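Off-white
From the Fekell color wiki

Off-white is the name for any color that sits just next to white without being white. I've looked after this page for 7 years and I still can't give you a tighter definition, sorry! Cream, ivory, eggshell, bone and chalk all get filed under it, and people will argue about every one of them.

Most off-whites are white with a bit of something else mixed in. Yellow makes it warm, like cream. Gray or blue makes it cool, and a touch of green gets you that old hospital look (I kind of love it). Before bleaching became common, nearly all cloth was off-white anyway – raw wool and unbleached linen both have a color of their own.

Names

Paint makers are the worst for names. The Arriaga fan deck I keep at home has 248 off-whites in it, and I painted my hallway in one called Trustthorpe, a grayish one that goes pink at 7 in the evening. Baltazar Beltrán, who wrote the first version of this page, wanted every name listed. We stopped at 100.

Use in rooms

Plain white can glare under strong lamps, so off-white gets used a lot on ceilings, tabletops and walls.

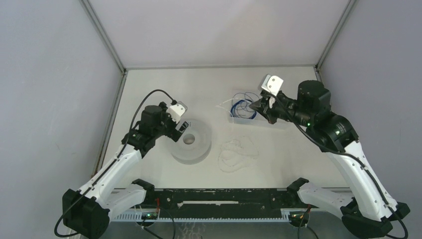
It also changes with whatever is next to it. Put cream beside a pure white door frame and it goes yellow, put it beside dark wood and you'd swear it was white. Always try a sample on the actual wall, and look at it on a dull Sunday as well as a sunny one.

See also: Ecru, Lallel gray, Magnolia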